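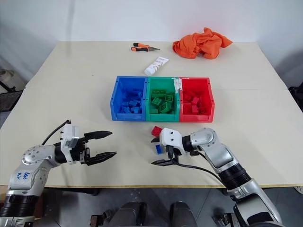 Arnoswood Residents' Association
Minutes of the June meeting, Catterall Room, 7:00 p.m.

Present: Tõnu Krūmiņa (chair), Dace Siliņa, Bartosz Rutkowska, Lindiwe Engelbrecht, Laimutė Liepiņa (minutes)
Apologies: none received

1. Minutes of the last meeting
Approved with one correction. Bartosz did not "welcome" the new parking layout. He asked that the word be changed to "heard about." Changed.

2. Food waste pickup
Tõnu went over the offer from Meltcombe, the hauler, to run a weekly food waste route on our streets. The brochure was passed around again. It says residents "love" the service. Lindiwe asked which residents, and where. Tõnu did not know and will ask.

Meltcombe wants 258 households signed up before it will send a truck. There are 417 households in Arnoswood. Dace thought this was well within reach. Bartosz said the spring survey got 100 replies, and a good share of those were complaints about the survey. Ticking a box that says you like composting is free, and this would not be.

Laimutė asked what happens to the monthly fee after the first year. The contract says it "may be reviewed." There was general doubt that it would be reviewed downward.

Dace said Cluvside has had the same service since last fall and people there seem happy. Lindiwe has a sister in Cluvside who says the truck skips her block whenever it rains. Dace said one block is not much to go on. Lindiwe agreed, and said neither is "seem happy."

Raccoons were discussed at some length. Meltcombe says the lids lock. Bartosz would like to see a lid.

Agreed: no vote tonight. Tõnu to get from Meltcombe, in writing, the second-year fee, the missed pickup record for Cluvside, and where the food waste ends up. Dace to ask if we can borrow a cart for a month.

3. Speed bumps on the hill road
The city has replied. The reply says our request has been "noted and placed in the queue." This is the same sentence we got last time, with a different signature. Dace felt the new signature was a good sign. No one else did.

Lindiwe suggested asking how long the queue is and where we are in it. Laimutė to write.

4. Summer picnic
Last year's picnic cost more than the one before it and fewer people came. Tõnu put this down to the heat. Bartosz put it down to the band. Dace proposed the same band, at a lower price, for a shorter set. Bartosz asked that his vote against be recorded. Carried, 4 to 1.

Tables to be borrowed from the church as before. Lindiwe pointed out that we still have 2 of theirs from last year. Tõnu will return them before asking.

5. Website
The new site was promised for March. Tõnu reported it is nearly done. Laimutė noted that the March, April and May minutes also say it is nearly done. Tõnu to bring a working login to the next meeting, or we go back to the paper newsletter.

6. Other business
The lock on the notice board is stuck again. Bartosz has oil.
Dace asked if meetings could end by 8:30. All in favor.

Meeting closed 9:10 p.m.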